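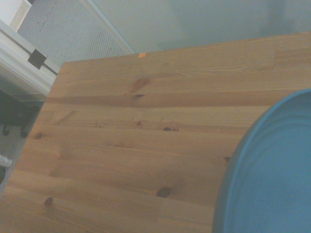 Akunano robotics club, July update. Our student project this term is teaching an arm to handle dishes on a pine table. Slow going, but it's going.

We're two months in. Each run gets saved as one episode. We have 1,060 so far and the goal is 1,956 before the Cemance student meet.

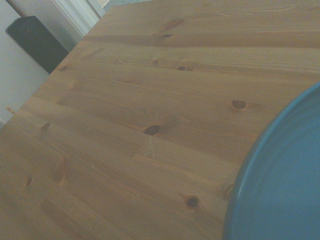

Most of my time goes to sorting. An episode gets tossed if the views don't line up in time – I threw out 42 from one batch and had to redo them.

Rashidi is our name for the training script. It takes up to 2 hours to tell us we typed a path wrong. We check paths twice now.

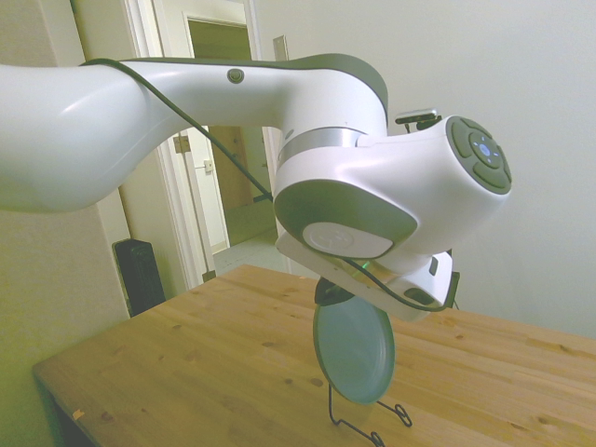

Plate and rack task, fingers on the rim.

Plates are harder than cups for us. A small change in the grip angle and the whole thing swings. Next we're trying a slower approach near the rim.
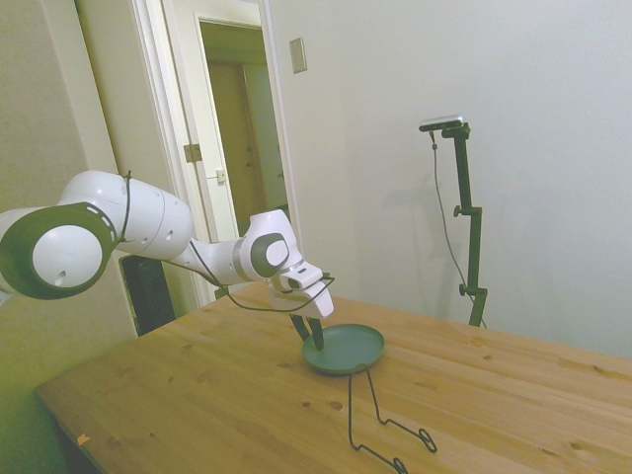

Flendia replied asking if we'd tried starting every run from the same pose. We did at first. Now we vary it a little – the model did worse when every start was identical.

Next post when we have the new training results.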